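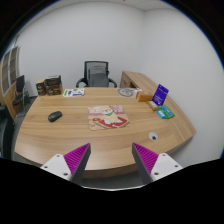

Why Does Wood Have Lines?

Look closely at a table, a door or a wooden spoon. You will probably see lines running along it. These lines are called the grain, and they come from the way a tree grows.

A tree gets wider every year. Just under the bark is a thin layer that makes new wood. In spring there is usually plenty of water, so the tree grows fast and the new wood is pale. In late summer growth slows down, and the wood is darker and harder. In winter many trees stop growing until it warms up again.

One pale band and one dark band make one year. If you look at a stump, the bands are rings. Count the dark ones and you know how old the tree was. An oak that fell in Wutwood one January had 608 rings.

When a log is sawed into long boards, the saw cuts through the rings from the side. Now they show up as stripes, waves or pointed arches — it depends on where the saw went in.

Words to know

Bark: the tough outer skin of a tree.
Grain: the direction and pattern of the fibers in wood.
Knot: a round dark spot where a branch once grew.

Try it

Put a sheet of paper over a piece of rough, unpainted wood. Rub the side of a crayon across it. The grain will show up on the paper.

Written by Loïc Leclerc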